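Right arm drops out with a joint fault when it pulls the top drawer — left arm never does

Posted in Two-arm setups by Kamran Durrani

Hello all, and thank you in advance for reading, I know I go on a bit. We have two arms on one table and a small wooden cabinet with two drawers between them. The job is to open the top drawer, put the lemon or the little red bottle in, and close it again. The left arm does this all day long. The right one stops partway through the pull with a joint torque fault, brakes on, and then I have to clear it by hand. It started in February and I am at my wits' end!
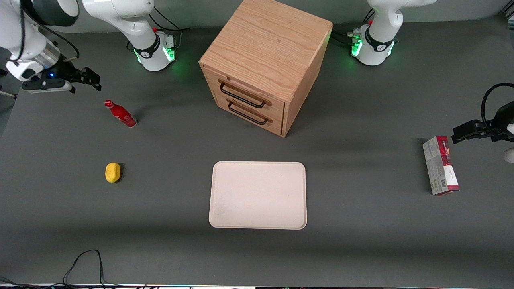
Damián Espinoza wanted to know first whether the fault comes at the same spot in the pull every time, and whether the cabinet shifts at all when it happens. It does come at the same spot, give or take, and yes, the cabinet creeps. I ran 174 pulls with the right arm and got 20 faults. I've lowered the speed to 80 percent and it made no difference that I could see.

Damián Espinoza
Thanks for coming back with that, Kamran, it helps a lot. I'd bet on the angle of the pull. If the cabinet sits turned on the table and your program still pulls along the table's own axis, the drawer binds on its runners and the wrist takes all of that sideways load. Your left arm may simply be coming at it from a kinder direction. Teach the pull again along the drawer's own line, clamp the cabinet down so it can't creep, and let the arm be a little soft sideways if your controller allows it. And please don't raise the torque limit to make the message go away — I did that once at Pundholm and pulled a handle clean off, screws and all. Keep your hands out of there while you test, too, and have someone by the stop button.

Gelora
had same thing, was the cable. check it isnt pulling tight when the wrist turns

Kamran Durrani
Thank you both, so much. I clamped the cabinet and taught the pull again, and I've had 5 faults in the same number of pulls. Much better, but I'd still like to see none, so the cable is next.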